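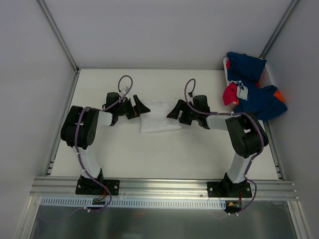 Do small white cloths need folding at all, or can they go in the drawer flat?
Flat is fine if the drawer is wide enough. Fold them once they start creeping up the sides.

mbitar
That's the answer on the care leaflet that came with my Prilitz cloths and I don't buy it. I've had them in a flat stack since July and every time I pull one out, three come with it. The whole pile ends up in a heap at the back. Does anyone have a stack that stays put?

rafail_r
Mine does. Shallow drawer, nothing else in it. I smooth each one on the worktop with the side of my hand and lay it down. Takes no time.

issa.saab
Nothing else in it is doing a lot of work there. Who has a drawer going spare for face cloths? I fold in half, then half again, and stand them on edge in a box. I can see what I've got and pull one out without disturbing the rest.

rafail_r
And then you've got a cross pressed into every one of them. I've seen it in restaurants and it looks awful.

issa.saab
It's for wiping a toddler's chin. The creases can stay.

Aurelio C
I worked in a hotel laundry for 7 years and we got through 400 of these on a normal morning. All folded, none ironed. What mattered was getting the edges straight before the first fold. Hold it at both sides, pull gently outwards, let it down on the table, then fold. If you start with it rucked up you're only folding the wrinkles in.

mbitar
Pulling at both sides I can believe. But does it hold for cheap ones? Half of mine aren't square any more. One edge is fine and the opposite one bows out, so whatever I do the corners don't meet.

Aurelio C
Then they were cut off the grain, and no amount of pulling will sort it. Match the straight edge and let the bad one sit inside.

rawan_s
I'd question the washing before the folding. I bought the Firel drying rack because the adverts said it "restores the shape". It did nothing of the kind. Mine came off it with peg marks and the same wonky corners. What did help a bit was taking them out of the machine straight away instead of leaving them till evening.

rafail_r
Agree on the rack. Sold mine.

issa.saab
Can't agree on that, the Firel is a decent rack. It just isn't magic -- why would a rack change the shape of a cloth?

rawan_s
Ask whoever wrote the advert!

mbitar
Tried Aurelio's way tonight with the better ones. The folds are neater, I'll give you that. Whether they're still neat after a week of people rummaging is another matter. Also, does anyone fold with the label in or out? Mine have a scratchy one and it always ends up on the outside.

Aurelio C
In. Or cut it off.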